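The Recap Is Not Your Friend

At some point in the last ten years, television decided I was a goldfish. I sat down in April to watch the second season of Vomthorpe, a show I like very much, and the first thing it did was spend 2 minutes telling me what had happened in the first. Fair enough, it had been a while. Then came the credits, and then a scene in which Detective Egan walked into a room and told his partner, who had been there for all of it, what had happened in the first.

I timed the recap. I didn't time Egan, though I could have made a sandwich.

The trouble with a "previously on" is that it has stopped being a memory aid and turned into a spoiler with good manners. If a minor character from six episodes back gets four seconds of screen time up front, you know perfectly well who is coming through the door before the first commercial. Last season it was Seker, the harbor pilot. He had been gone so long that his return should have knocked me off the couch. Instead there he was in the recap, coiling a rope and looking meaningful, and when he stepped out of the fog forty minutes later my wife said "finally" and went to check on the dog.

My friend Oisín Lynch disagrees with me about this, loudly. He watches everything in bed, an episode at a time, and falls asleep in most of them. To him the recap is a public service, like a lifeguard. He has seen the first 100 seconds of every Vomthorpe episode and the last scene of almost none, and he'll tell you it's the best show on television. I suspect he's watching a better one than I am. 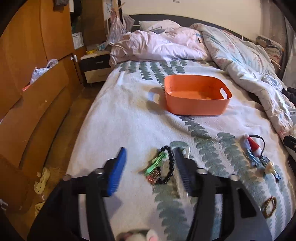

Still, I don't think shows should be written for Oisín, much as I love him. Sorivine, the other big mystery of the year, has no recap at all. It opens cold, usually in the middle of an argument, and if you've forgotten whose sister is whose then you have some catching up to do. I was lost for most of the third episode. I also leaned forward for most of it, and I can't remember the last time a drama got me to do that without dropping a body through a skylight.

The skip button is supposed to settle all this. It doesn't, because it shows up about five seconds in, and five seconds is plenty of time to see a dead man's face. Put the thing in the menu with the subtitles and let people go find it if they want it. And while we're at it, somebody please tell Egan that his partner was there.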